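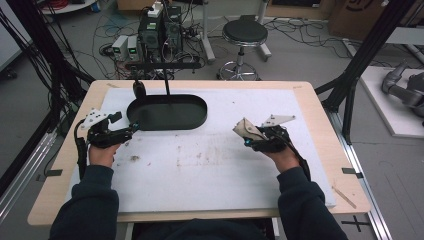 Werkstätten Pravero: Bildergalerie Arbeitstische

Die Werkstätten Pravero unterhalten am Standort Forken einen Bereich für Tischarbeiten, in dem Kleinteile, Haushaltswaren und Ausstattungsgegenstände gesichtet und für die Ausgabe vorbereitet werden. Der Bestand umfasst derzeit 2.468 Artikel. Die Bildergalerie dokumentiert die Einrichtung der Arbeitsplätze und wird jeweils im Oktober überarbeitet.

Arbeitstisch mit heller Holzplatte und weißer Auflage. Die Auflage lässt ringsum einen Streifen Holz frei; auf dem rechten Rand liegt ein dünner Holzstab.

Schwarzes ovales Tablett mit erhöhtem Rand, im oberen Mittelbereich der Auflage. Links und rechts am Tischrand schwarze Klebestreifen.

Hinweise zur Einrichtung

Die weißen Auflagen gehören zur Grundausstattung und werden bei stärkeren Gebrauchsspuren ausgetauscht. Ersatz ist über die Materialausgabe Curero zu beziehen. Markierungen auf den Holzrändern dürfen nur nach Rücksprache mit der Bereichsleitung entfernt oder versetzt werden.

Nutzung der Bilder

Das Bildarchiv der Werkstätten enthält rund 700 Aufnahmen, von denen 659 für die interne Verwendung freigegeben sind. Eine Veröffentlichung außerhalb des Hauses bedarf der schriftlichen Zustimmung. Anfragen sind unter Angabe des Bereichs und des Verwendungszwecks an die Verwaltung in Forken zu richten.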